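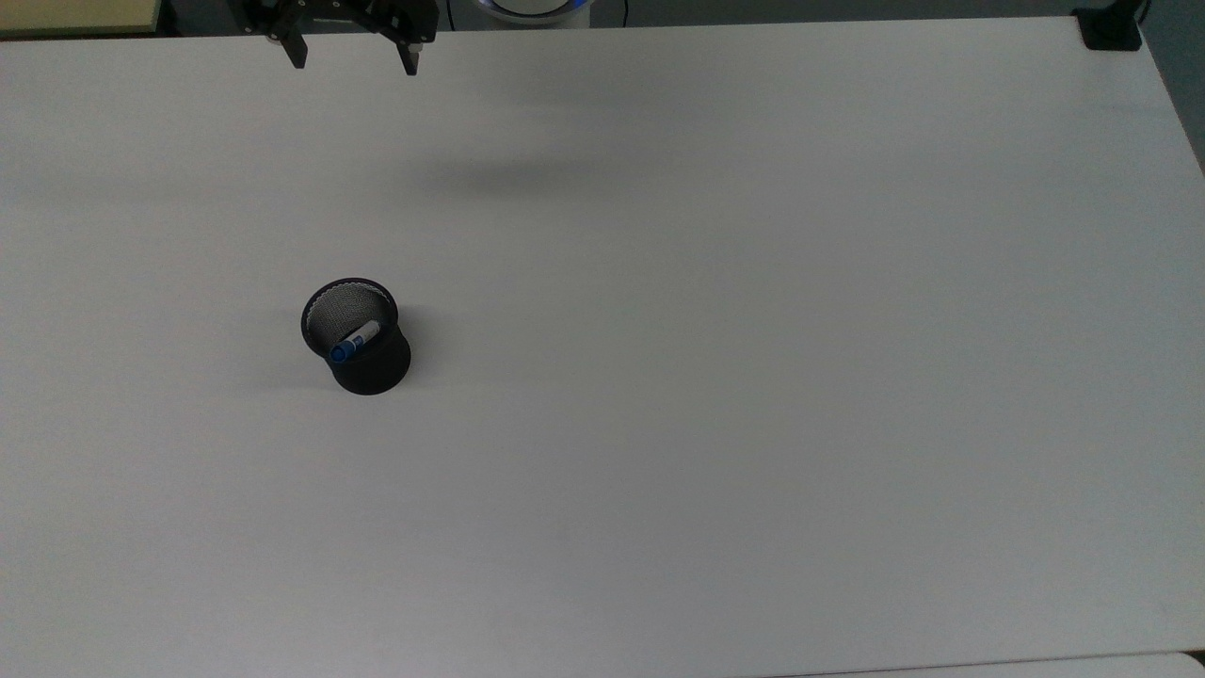
Taming the Kitchen Junk Drawer (and the Rest of the Small Stuff)

I love small-item organizing more than any other job in the house. Big projects take a whole weekend and a trip to the dump. A drawer takes the length of one podcast and you get to open it and grin at it for weeks afterward! Readers have been sending me their own tricks since November, so I've folded the best ones in with mine.

Start with one drawer and a clear table

Pull the whole drawer out if it will come off its runners. Most will: look for a little plastic lever on each side, push one up and the other down, and slide. Carry it to the biggest surface you have and tip everything out on an old towel, which keeps the screws and beads from rolling away.

While the drawer is out, vacuum the cabinet behind it. You'll find takeout menus, a birthday candle or two and possibly the good can opener. Wipe the inside of the drawer with warm water and a drop of dish soap and let it dry completely before you put liner in. I rushed that once and had a musty drawer all winter.

Sort by when you reach for it

My old way was to sort by what a thing is made of or what aisle it came from, and it never lasted. Now I sort by the moment. Tape, scissors and string go together because I wrap packages. Matches, candles and the small flashlight go together for when the power goes out. Clips and bag ties live near the cereal. Try it! You stop hunting almost right away.

Matilde Macedo wrote in with a nice twist on this: she keeps a "leaving the house" tray with stamps, spare keys and sunscreen, and it sits in the top drawer closest to her front door, nowhere near the kitchen.

Cut your own dividers

Store-bought dividers are lovely if they fit. Mine never do, so I make them from cereal boxes or, for heavier things, thin scrap wood.

Measure the inside of the drawer at the bottom and at the top, front and back. Older drawers are rarely square. Cut the long pieces first, a hair shorter than your smallest measurement. Mark the crossing points in pencil, then cut slots halfway up one piece and halfway down the other so they lock together. Dry fit the whole grid before you glue anything. I skip the glue altogether with cardboard, and when it gets shabby I just make another.

If your grid slides around, put a dab of removable poster putty under each corner.

Pens and pencils: fewer, and standing up

Pens in a drawer slide to the back and hide. Pens in a cup stay where you can grab them. Test every one on scrap paper first and be ruthless (a pen that skips today will skip tomorrow). Keep a few that you truly enjoy writing with, plus one permanent marker for freezer labels and one pencil for marking walls and wood.

Mesh cups are my favorite for this, since crumbs and eraser dust shake right out. Every so often, take the cup to the sink, rinse it upside down and let it drain on the dish rack. Store markers with the cap end down so the tips stay juicy, and store gel pens the same way. 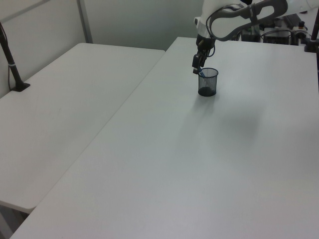

Batteries, bulbs and other worriers

Keep loose batteries in their original package or in a plastic case where the ends can't touch each other or anything metal. Nine-volts especially: put a piece of tape over the terminals. Used ones go in a lidded jar until your next trip to a drop-off point.

Button batteries deserve a high shelf and a container that really closes, always, in any house where children visit.

Jars for screws and hooks

Baby food jars are perfect, and so are the little jars that mustard comes in. Soak off the labels in hot water with a spoonful of baking soda, then rub the leftover glue with cooking oil and wash again. I write the contents on the lid with that same freezer marker. Rubbing alcohol takes it off when the contents change.

Oksana Zakharchenko drops one sample screw into a clear bag and tapes it to the front of each tin, so she can match sizes without opening them all. I copied this the same evening!

Rubber bands, twist ties and string

Rubber bands go brittle in heat, so move them away from the stove. A wide-mouth jar works, or loop them over an empty cardboard tube. For string, set the ball in a lidded tub, poke a hole in the lid and feed the end through. No more tangles, and no more string around the whisk.

Instruction booklets

I had a stack as thick as a loaf of bread. Most manuals can be found online, so check, save the file and recycle the paper. Anything with a warranty still running goes in one envelope with its receipt stapled to the front page. Write the expiration year on the outside in big numbers.

The five-minute tidy

Set a kitchen timer for 5 minutes while the pasta water heats and do one section of one drawer. Toss dried-up glue, dead pens and mystery keys you've already tried in every lock. When the timer rings, stop, even if you're having fun.

Next month I'm tackling the spice shelf. If you have a good way to keep bay leaves from crumbling, please send it along, I could use it!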